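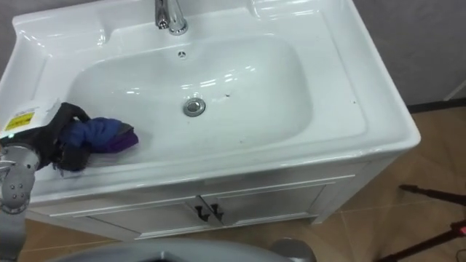

Ferenc Magyar says most people can tell a good lángos from a bad one, but very few get asked before it goes on the menu. He would like to hear from the ones who normally just don't order it again.

Food > Kultness > Get involved > Tasters wanted
Search this site Go
Menu Restaurants Offers Jobs Contact

Tasters wanted for the winter menu

Kultness is looking for some 48 people to try the dishes planned for this winter and tell us what they think. The tastings take place at our Ullik and Joren restaurants. You don't need any training or experience in food. We are after people who eat out now and then and can say why they did or didn't like something.

What you will be tasting

There are 12 dishes on the list, and each taster will try five of them in one sitting. They include a stuffed lángos, two kinds of loaded chips, a paprika chicken burger and a plum dumpling sundae. Portions are smaller than on the menu, but please don't eat a big meal beforehand. After each dish you fill in a short form, and there is a group chat at the end – you can sit that part out if you prefer. 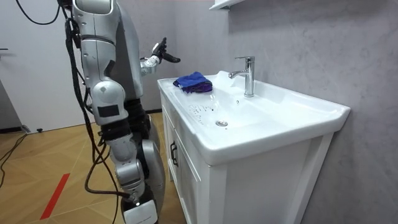
Who can take part

You must be 18 or over and able to stay for the full session, which lasts three hours. Please don't apply if you or anyone in your household works for a restaurant or a food manufacturer.

Most of the dishes contain wheat, milk or egg, and all of them are cooked in the same kitchen. We can't take people with a food allergy this time. There will be a separate vegetarian table at Joren only.

What you get

Tasters are given a meal voucher for two, valid at any Kultness restaurant. We also pay bus fares within town – keep your ticket.

How to apply

Ask for a form at the till in either restaurant, or write to Jenő Kocsis at Kultness, Hegedűs House, Ullik. Tell us which restaurant you would like to come to and whether you prefer lunchtime or evening. Forms must reach us by Wednesday, October 9, 2024. People who took part in the September tasting may apply again.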